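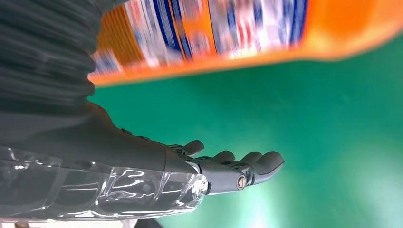
What do I do with a packet that has two labels on it?

Copy both into the same row, the maker's label first and the shop's sticker second, with a vertical bar between them.

# Jukutlow Labels

Welcome, and thank you for opening the file that most people scroll past. Jukutlow Labels is a collection of the words printed on ordinary household packaging: tubs, cartons, pouches, bottles, tins, the sleeve on a pack of sponges, the little folded leaflet under a screw cap. It holds 3,000 rows, one for each object, and every row gives what the label says, what sort of object it was on, and how easy the label was to read with the thing in your hand.

It began as a kitchen-cupboard list. Padmavathi Chacko was helping her mother rewrite the labels in her pantry in larger letters, and found she kept stopping to argue with the packets: the date was on the fold, the cooking time was under the flap, the word "shake" was printed in pale yellow on cream. She started a spreadsheet of grievances. I asked for a copy, added my own cleaning cupboard to it one wet evening in February, and we've been at it ever since.

## What's in the folder

- `labels.csv` is the main table, and for most people it will be all they need
- `objects.csv` has the size, shape and colour of each object
- `wording-notes.md` is a long and rather fond list of odd phrases, kept by Marichka Kravets
- `corrections.md` lists everything we got wrong and have since put right
- `old/` contains version 1, which you're welcome to look at but please don't build anything on it (the dates are in three different orders and I am still embarrassed)

## The columns

| Column | What goes in it |
|---|---|
| `id` | A plain running number. Gaps are rows we took out. |
| `object` | Tub, carton, bottle and so on, from the list in `objects.csv` |
| `main_colour` | The colour you'd say if someone asked you to fetch it |
| `label_text` | The words, in the order a person would read them |
| `label_place` | Front, back, side, lid, base, wrapped round |
| `reading` | 1 to 5, with 5 being easy |
| `language` | The first language on the label; others go in `other_languages` |
| `copied_by` | Initials |

A word on `main_colour`, as it causes more letters than everything else together. We don't use shade names. A thing is orange, or it is red, and if two of us can't agree then it gets the colour that the first person wrote down and a small `c` after it. Wellington Meireles would like it known that he considers half of our oranges to be reds. His objections are marked.

## How the labels were copied

Each object was put down on a plain, uncluttered surface in decent light and turned by hand until all the wording had been read. We typed what was there, spelling mistakes and all. Capital letters were kept. Line breaks were not, which I do slightly regret, and if anybody fancies adding them back for the bottles I would be delighted to hear from you.

A second person then read the row aloud while the first one followed along on the packet. It's slow going, and it does need somebody patient on the other end, but it caught far more slips than reading quietly did. Nearly all of them were in small numbers: weights, percentages, the "use within" days.

Where a word was worn away or covered by a price sticker, you'll find `[gone]`. Where we could read it but weren't sure, the word has a question mark straight after it with no space. Please leave those question marks in if you make a copy, even though they do look untidy.

## How the reading score works

The score is for the label as you meet it, so a beautifully printed label wrapped round a very thin tube can still get a 2. Silvana Quintana wrote the guidance, and I've left it in her words:

> 5: I can read all of it at arm's length.
>
> 4: I have to bring it nearer.
>
> 3: I have to turn it, or tilt it away from the light.
>
> 2: I need my glasses and the window.
>
> 1: I've given up and asked someone.

Shiny wrapping brings the score down a lot, and so do curved sides. There are 45 rows with a score of 1. Most of those are sachets, along with a family of small glass bottles that I won't name but have strong feelings about.

## Things to bear in mind

The collection leans heavily towards what the five of us buy, and none of us has a dog, a baby or a car that we wash at home. There's far too much tea. Medicines were left out entirely, as we didn't want anyone relying on our typing for a dose, and for the same sort of reason **please don't use the allergy wording here to decide what to eat**. Recipes change and our rows don't.

Labels in 8 languages are included, though English makes up most of them. The Ukrainian rows were copied by Marichka and checked by Vira Palamarchuk, and they are, I think, the most careful in the whole table. The Portuguese ones had only one reader, so do treat them a little more gently.

Prices were never recorded. Nor were best-before dates, apart from where the date was printed so closely against a sentence that you couldn't sensibly separate them.

## Changes in version 2

- Lids now get their own `label_place` instead of being lumped in with "front"
- "Pouch" and "sachet" have been split (a pouch stands up by itself, a sachet doesn't)
- Removed rows where the same packet had been copied by two people on different visits
- Nordale own-label tins renumbered, as the old numbers ran into the Joshi jars
- Fixed a muddle over "flavour" and "flavoured", which aren't the same thing on a label and should never have been merged

## Sending us more

We'd love more rows, particularly for garden things, sewing things, and anything that comes in a tin with a hinged lid. Copy the heading line from `labels.csv`, fill in as much as you can and leave the rest blank. You don't have to give a reading score if you've only got a photograph to go by, and in fact we'd prefer that you didn't. Please put your initials in `copied_by`, and if they match one of ours then add a third letter of your choosing.

Corrections are just as welcome. Tell us the `id`, what it says now and what it ought to say. Vira goes through them in the evenings, usually after eight, and adds each one to `corrections.md` with a thank-you beside it.

## Using it

You may copy, share and change the collection for any purpose you like, so long as you mention Jukutlow Labels by name and say which version you used. The Clekodix mirror is a little behind ours and still carries version 1, so check the first line of the file before you start.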